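Right, sorting the laundry after a week of helping out at Castberg and I have opinions about straw. Short thread.

1/ It gets everywhere. I found a bit in my toothbrush mug on Wednesday. I hadn't even taken the mug out of my bag until then!

2/ Socks are the worst. Turn them inside out outdoors, give them a proper whack on the fence, then do it again. I skipped this the first night and blocked the filter on the machine (sorry to whoever used it next).

3/ Jumpers: don't bother picking. Hang them up, let them dry right out, and go over them with a stiff clothes brush. Mine's a Trumirus one that cost 13 quid and I grumbled about it at the time. I take it all back.

4/ Everything else gets a shake, then a cool rinse, then a normal wash at 40. Someone's going to tell me to wash at 30. I've tried 30, it still smelled of barn.

5/ Pillowcase trick from the Yáñez lot down the lane: put the scratchy stuff in an old pillowcase and tie the top, so the bits stay in there and don't end up in your pants. Works a treat, but empty it over the compost and not the bath like I did.

6/ Cotton is my big weakness, because I never fold it, I just drop it wherever I'm standing. And then you get this sort of thing, blue cotton all bunched up in wrinkles on top of dry straw, with every crease a little pocket for more of it to creep into. Next year I'm bringing a peg and a bit of string.

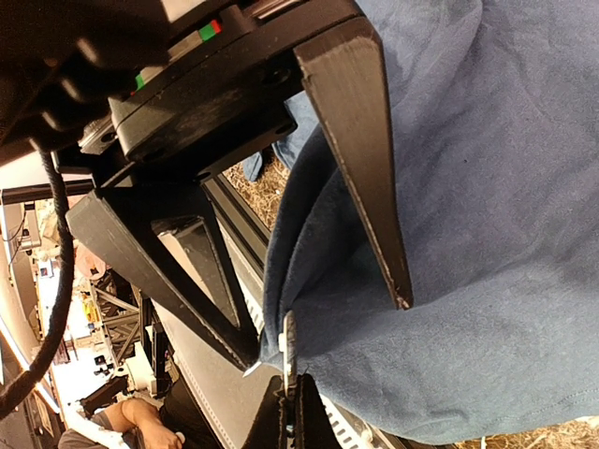
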